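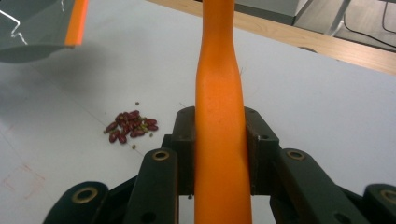 Bright orange against a pale tabletop, held upright between two black pads.

I took up bowls in June, at Zudelside, after years of walking past the green and assuming you had to be invited. You don't. You pay your 15 quid, borrow a set of woods and get told off (nicely!) for standing on the ditch edge.

My first proper match was against Rumirov, who have 166 members and a tea urn the size of a dustbin. I lost 21–4. What I hadn't understood is how much of the game happens in your feet. I'd been staring at the jack and swinging my arm like a gate – my front foot, meanwhile, was pointing at the car park.

So I spent the summer on one thing, which was stepping along the line I wanted the bowl to take. Put a scrap of paper on the mat line, step over it, let go late and low. I did about 69 of those a night until my knees complained, and then I bought a cushion for the bench.

By the Palamarchuk Cup I could draw to within a yard on the forehand. The backhand is still a lottery, and on the heavy green at Jiseso I was short all afternoon. Short bowls are no use to anyone, as my skip kept mentioning.

We're indoors now until spring, on a carpet so quick that my first four woods went straight off the back. I've had to learn weight all over again. Mondays are beginners' night, flat shoes only, and there's usually cake left by nine.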